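Vedon Wayfinding Group
Minutes of the Tuesday meeting
Taken and typed up by Lâm Khúc

Hi everybody! I said I'd take minutes this time because I missed the last two meetings and felt guilty, so if your brilliant comment isn't in here, blame my handwriting. We got going at 6:35, which for us is early.

Old minutes

Approved with one fix. The trail sign at the boat ramp says "Mill Path," and we had it down as "Mill Pass." I would like it noted that the sign is right and we were wrong, for a change.

1. The welcome sign

This took up most of the evening, as I figured it would. Stustura sent over three layouts for the big sign at the north entrance and we taped them up on the wall. A is the stacked letters, B is the long low one on a stone base, and C is the one with the heron cutout.

I love the heron. I'm saying it here in the minutes so it's on record. Most of the room liked B better, though, and I get it, you can read it from a moving car and the heron does get kind of muddy once you're across the street. Somebody asked if we could have B with a small heron on the end post, and I jumped on that so fast I knocked over my water. Stustura will draw it up.

Colors: dark green background with cream letters. The orange is out. We went back and forth on whether the cream is too yellow and ended up holding the chips under the hallway light, then by the window, then giving up. We're asking for two painted samples on the real aluminum so we can look at them outdoors.

Letter height is going to be 12 inches. The 9-inch version looked fine on paper, but on the drive in you've got a curve and a speed limit of 35, and by the time you've found the sign you've gone past it.

Vote: go ahead with B, revised. All in favor except me, and I only abstained out of loyalty to the bird.

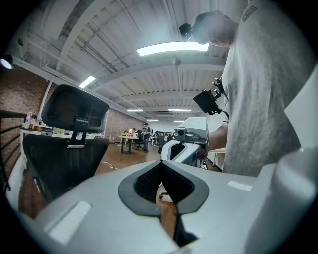

2. Finger posts downtown

We now have the corners picked for the directional posts, except the one at Kundside Market, where there's already a light pole, a mailbox and a bike rack all fighting over the same bit of sidewalk. Two ideas came up. One is to hang the fingers off the light pole (cheap, needs the city's okay). The other is to shift our post around the corner onto the side street, where it'd be neater but you wouldn't see it coming from the library. I'm in favor of the light pole and I'll call the city to ask what they'd let us clamp to it.

We also talked about walking times on the fingers. "Library 5 min" is friendlier than a distance, and everyone agreed on that, and then nobody agreed on how fast a person walks! My suggestion was to walk the routes with a stroller and use those numbers. I have a stroller, so guess who's doing it. I'll have the times ready for next meeting.

Finger text stays at two lines max. No business names on the fingers, same as before. They go on the maps.

3. Map kiosks

Long one. The draft map is at the printer for a paper proof and we should have it before July. Things people want changed, in the order they were shouted at me:

The restrooms at the park need a bigger symbol.
The bus stops are there, but the route numbers are missing.
Đỗ Bakery is on the wrong side of the street.
The river is too dark and it swallows the bridge names.
"You are here" should be red, and should be at eye level for someone in a wheelchair.

On that last one we moved the whole panel down a few inches. Stustura says the frame doesn't care, it's only a matter of where the holes get drilled, so that's an easy yes.

We looked at the list of businesses too. Right now it's alphabetical, and a couple of people wanted it sorted by type, so food in one block, shops in another, services in a third. I thought alphabetical was fine until I tried to find a place to eat on it and read the entire thing top to bottom. By type it is.

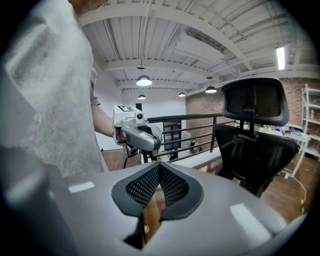

Then there's the question of how we keep the list fresh, since shops open and close and a printed panel doesn't. We settled on a slide-in insert for the directory half, reprinted twice a year, with the map half staying permanent. A reprinted insert comes to $374 for the full set of kiosks, and we can live with that. I've asked for the same price on a thicker stock, because the one we handled curled up at the corners while we were passing it around.

A QR code was suggested for the bottom of each panel. Fine by me, as long as it goes to a page that somebody updates. Tabled until we know who that somebody is.

4. Money

The downtown merchants' raffle brought in $600, all of it for the welcome sign base. Thank you to everyone who sold tickets, and to everyone who bought them from me just so I'd stop asking.

5. Odds and ends

The old parking sign behind the post office still has the arrow pointing at a wall. I'll report it again.

Please send me photos of any confusing corner you run into. Phone pictures are plenty good.

To do before next time

Me: call the city about the light pole, walk the routes, chase the paper stock price.
Stustura: layout B with heron, two painted samples, lower panel drawing.
Everyone: read your copy of the directory list and mark mistakes in pen.

Wrapped up at 8:20. Same room next time, and whoever took my green umbrella, I'd love it back.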